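Robotics Help > Imitation learning > Evaluation

Is a 96 percent success rate on "put the thing on the lid" worth anything?

Asked in November, viewed 998 times

I'm trying to decide whether to spend our small budget copying a published setup, and I'd like somebody to talk me into it or out of it.

The method is called Skaltov. It's a policy trained from human demonstrations, one arm, parallel gripper, and the task is pick up a small object and put it on a green plastic lid. The writeup says the policy was trained on 3,000 demonstrations and then tested on 500 rollouts, of which 481 counted as a success. The claim in the summary is that it "generalizes across objects and placements."

My trouble is with that last part. The project page has plenty of pictures and every one I've opened has the same green lid on the same kind of gray surface. The small object changes, the lid doesn't. I can't find a table that splits the results by object, and I can't find what they did about lid position. Did they move it by an inch? Did they move it at all between training and test?

Also, "success" is defined in one sentence as "object at rest on the target." Does that include hanging over the rim? Who decided?

We have one arm, a table, and maybe two months. Is this result telling me the method works, or is it telling me that they have a very well-behaved table?

3 answers, sorted by votes

Answer 1 (accepted)

I rebuilt most of this last year on a different arm, so take what follows as one person's experience. Short version: the number is probably true and it means less than the summary says.

Look at the project page pictures again with your question in mind. Two show the table and one is a close view at the gripper. 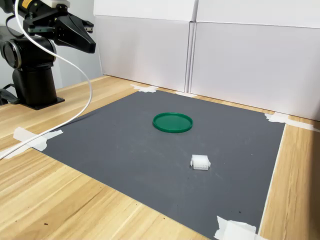
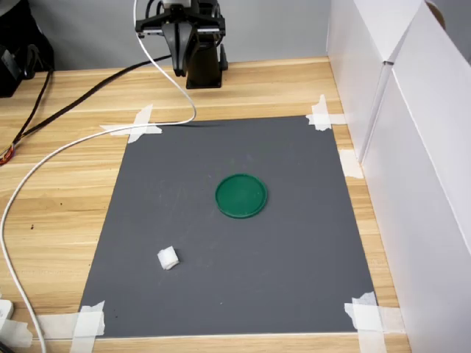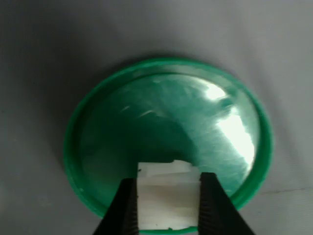 What I'd go through before spending money:

1. Which way up is the lid? In the first picture it's lying face down, so the target is a smooth top. In the second the open side is up and the target is a shallow dish with a rim around it. Those are different tasks. A dish keeps things in. On a flat top a light object can slide off. If both kinds are pooled in the 481, you want the split, and as far as I can tell it isn't given. Ask for it.

2. How far does the lid move? It's left of center on the mat in the first picture and slightly right of center in the second. So to your question, no, it isn't in one spot all the time. But two pictures don't give you a range, and they don't say which layouts were training and which were test. If the test positions were drawn from the same patch of mat as the demos, then "generalizes" is doing a lot of work.

3. What are the objects? A small white block with tabs on its sides, and a little bundle of white cloth or tissue. I'll give them credit for the soft one, because it's a fair change from a hard block. Both are white on dark gray, though. That's about as easy as it gets for a camera. When I swapped in a dark gray part my own policy went from fine to hopeless, and it never recovered until I added demos with dark objects.

4. Glare. In the close view there's a big bright patch on the right side of the inside of the lid. Change your lamp and that patch goes somewhere else. My policy had quietly learned to lean on the reflection. I found out when I moved the table nearer a window.

5. The backdrop. White panels, plain wall, mat taped down. Nothing wrong with it, I'd tape mine too. It's a controlled table and the result belongs to a controlled table.

So would I copy it? I'd copy the collection procedure, which is sensible, and ignore the headline. Do 200 demos first and test with the lid in places you never trained on. If that falls apart, a bigger pile of the same demos won't save you.

Comments on this answer:

"Point 1 is the one. I emailed them about lid orientation and got a reply that it was 'randomized.' No numbers."

"Did your dark part fail at the grasp or at the place?"
"Grasp, nearly every time. It hovered and closed on air."

Answer 2

Most people in this field report this way and it's a bit unfair to pick on one group. 481 out of 500 is a strong result. Try getting that with Plunditz on the same hardware, I couldn't. Every paper has a tidy table, you have to start somewhere.

That said I do agree the success rule is too loose. We score ours with two people who don't know which policy is running, and anything touching the rim gets its own column. It adds an afternoon.

Comments on this answer:

"A strong result on what, though? That was the question."

Answer 3

just use the Yuen gripper, much better fingers than those. we had slipping problems with soft stuff and it went away

Comments on this answer:

"Doesn't answer what was asked."

Follow-up from the original poster

Thanks, especially for the list. I've written to the authors asking for results split by lid side and by object. For now we're going with the 200 demo plan, half with the lid open side up and half with it face down, and the right third of the mat kept out of training. If they send a breakdown I'll add it under the question.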